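Haro Gets Its Name Back on the Map, and the Neighbors Are Thrilled

February 7, 2022
By Doaa Erraji

It's official! After years of asking, the people who live between the old rail cut and the river can open a county map and find the word Haro printed on it. The county board voted last week to recognize Haro as a named community, and the new wording goes into the county's address records this spring.

If you grew up here, you already know why that matters. If you didn't, the short version is that Haro was a village with its own depot, its own school and its own post office window (at the back of the feed store, for many years) before the city limits crept out to meet it. When the post office window closed, the mail was routed through the city, and little by little the name dropped off everything. Road signs went first, then the phone book, then the weather map on the evening news. People kept right on saying it, of course. Ask anyone on Depot Street where they live and they will tell you Haro, and then they will spell it for the delivery company.

The petition that got things moving started in September with a single sheet of paper taped to the counter at the hardware store. By the time it was handed to the board it carried 2,414 signatures, and a good many of those came from people who have moved away and still call this place home. One woman mailed hers from Norway with a note saying her grandfather, a Sjögren, had helped lay the floor in the schoolhouse. That note was read aloud at the hearing, and there was a lot of sniffling in the back rows!

The hearing itself ran well past suppertime. Speakers were limited to three minutes each, and most of them used every second. A retired mail carrier described sorting letters marked "Haro" for years after he had been told there was no such place. A seventh grader brought her history project, a hand-drawn map with every vanished business colored in. Two farmers who haven't agreed on a fence line in ages agreed on this. The vote was 7 to 0, and the applause was loud enough that the chair gave up on the gavel and just waited.

So what changes? For most households, not a whole lot right away, and you do not have to do a thing. Your ZIP code stays the same, your taxes stay the same, and your school district stays the same. What you gain is the right name in the county records, which the dispatch office, the library and the planning department all draw from. The county also expects the map companies to pick up the change over the next several months, though it can't make them hurry. New green signs are planned for both ends of Depot Street and for the turnoff at the river bridge, and the road crew hopes to have them standing before summer.

The Haro Neighbors group would love for everyone to start using the name now, while people are talking about it. Put it on your return address labels. Put it on your garage sale flyers and your wedding invitations. If you run a shop, put it on the window. Bakery owners on the corner of Second have already painted it over their door in letters you can read from across the street, and it looks terrific.

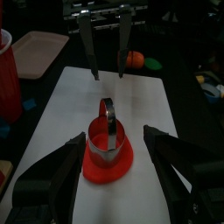

What Comes Next

There is still one big prize out there, and that's the history trail. The group wants to put up 12 markers along the old village streets, each with a short text and a photograph of what used to stand on the spot. The Fultura Fund, which backs small local history projects in this part of the state, has offered to match whatever is raised here, dollar for dollar. So far 251 households have chipped in, and the total is already enough to get the depot and schoolhouse markers made.

Old photographs are badly needed. The group has plenty of pictures of the depot, but hardly any of the creamery, the ball field or the north side of Depot Street before the fire. If there's a shoebox in your closet, please bring it in! Everything is scanned at the library while you wait, and you take the originals home the same afternoon. Names and dates on the back are a wonderful bonus, but don't let a missing date stop you.

Folks in neighboring Usada have been watching all this closely. Their own name disappeared from the county map around the same time as ours, and several of them sat through the whole hearing taking notes. The Haro group has offered to share its petition wording, its research folder and its phone list. A joint meeting is in the works, and with any luck the two villages will be marching side by side in the summer parade the way they used to.

To help with the trail, ask at the library desk for a pledge card or a photo form, or sign up on the sheet at the hardware store. Writers are wanted for the marker texts, and so are people with a good memory and an hour to talk. The deadline for the creamery marker comes first, so if your family ever hauled milk there, please get in touch soon.

Recent News

Library Extends Evening Hours Through Spring
Usada Church Bell Returns After Repairs
River Bridge Down to One Lane for Deck Work
Schoolhouse Reunion: Looking for Former Students
Depot Street Parking Changes Explained
Letters: What Haro Means to Me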